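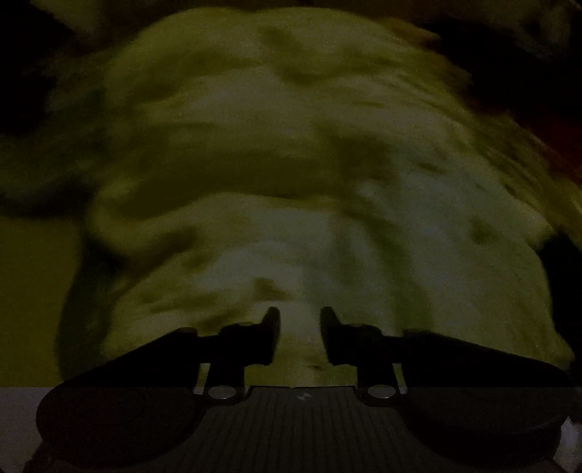

Section 4: Stripping, Spot-Treating and Remaking the Guest Beds

If you've worked through Sections 1 to 3 you already know where the linen closet is and how to get into the back bedrooms at Botthorpe. This section covers the beds themselves. I wrote the first version one January when we had a full house, and Junaid Soomro has since corrected my folding, so if a step looks fussier than the rest it's probably his.

Give yourself a good half hour per bed the first few times. You'll get faster! I used to dread the big duvets and now I can do one with the radio on and barely notice.

4.1 Before you touch the bed

1. Open the curtains and turn on every lamp in the room. The bedrooms on the north side are gloomy even at noon, and a mark you can't see is a mark you'll put back on the bed.

2. Bring up both hampers, the one with the blue tag (ordinary wash) and the one with the yellow tag (needs treating first).

3. Check the bed for anything the guests left behind. Feel down the sides and shake out the pillowcases. We once mailed a single earring all the way to Tondardale, and the postage was more than I'd like to say.

Note: If you find medicine, cash or a passport, don't put it in the lost-and-found drawer. Call Shoaib Farooqui at the front desk and leave it where it is until he gets there.

4.2 Stripping

4. Take the pillows off and stand them on the chair. Not the floor, please.

5. Undo the duvet cover at the foot end. Ours have either snaps or a flap, depending on which batch you've got. Snaps want to be opened one at a time -- if you yank the whole row, one of them will tear out and take a circle of cotton with it.

6. Reach in, grab the two far corners of the duvet and pull it out toward you. Drop the cover at the foot of the bed and leave the duvet in a heap up top for now.

7. Pull the flat sheet, then the fitted sheet, then the mattress protector. Keep them separate on the bed instead of rolling the whole lot into one big ball (I know, it's tempting, and I did it that way for years).

Caution: Don't hug the laundry to your chest to carry it. Use the hamper. The stairs have a turn in them and you need to see your feet.

4.3 Looking for spots

Please don't skip this bit, even at the end of a long morning. The washer we have is a good one, but a hot wash will set some stains for life, and I've retired more than one perfectly good cover over something that would have come out with cold water.

8. Spread each piece out a little at a time and look at both sides. Pay attention to the top third, where faces and coffee cups go, and then the foot end, where suitcases get opened.

9. Sort as you go. Clean-looking pieces go in the blue-tag hamper, anything marked goes in the yellow.

10. Put a safety pin next to each mark. Use the brass ones from the jar, and count on taking them all out again before the wash.
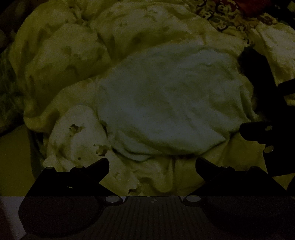
Small dark spots are the ones I miss most often, particularly when the bedding is still bunched up and every crease has its own shadow. Pull the folds flat before you decide what you're looking at. White pieces are the easiest to check, so I start with those: brown specks like the ones on that smaller white fold show up well against it, and they look a bit like crumbs. So brush them first, lightly, with the side of your hand. If they move, they're crumbs and you can go on with your day. If they stay put, that piece gets a pin. Then go over whatever was lying right next to it, even if it's a different color, and give patterned fabric an extra look. A busy print with little cartoon figures all over it can hide a spot right up until you're folding it clean.

4.4 Treating

11. Take the yellow-tag hamper to the utility sink and run the tap cold.

12. Hold the marked spot under the water with the wrong side facing up, so the water pushes the mark back out the way it came in.

13. Dab on a little of the Jatoi stain soap. It's a hard bar in a green dish. Wet your finger, rub the bar, then rub the cloth. A little goes a very long way, and too much means you'll be rinsing until lunch.

14. Leave it alone for a few minutes and rinse again. If you can still see the mark, repeat once. After two tries, set it aside with a note and I'll have a go at it myself.

Caution: No bleach on anything with a print, and no bleach on the duvets at all. Keep the window by the sink open whenever the bleach cupboard is open, too.

Note: For marks on the duvet itself, pull the filling away from the spot with your fingers and wash only the outer fabric. A soaked duvet takes forever to dry and gets lumpy while it's at it.

4.5 Remaking

15. Mattress protector first, elastic all the way under. Then the fitted sheet, starting at the corner farthest from you.

16. Flat sheet next, wide hem at the head, printed side down so that the pattern shows when you turn it back.

17. Turn the clean duvet cover inside out and put your arms in up to the far corners. Pinch the duvet corners through the cloth, lift, and shake the cover down over it. It feels ridiculous, and then all of a sudden it works! Taller people have a real advantage here.

18. Fasten the foot end and give the whole thing two good shakes to get the lumps out of the corners.

19. Pillows last, openings facing away from the door. Fold the Undska blanket in thirds across the foot of the bed. In summer it lives on the closet shelf instead.

20. Write the room and your initials on the sheet inside the linen closet door. If you used the last clean cover in any size, circle that size in red so I know to run a load before supper.

Spare snaps, brass pins and the good scissors are all in the sewing tin on the bottom shelf. Please put the scissors back.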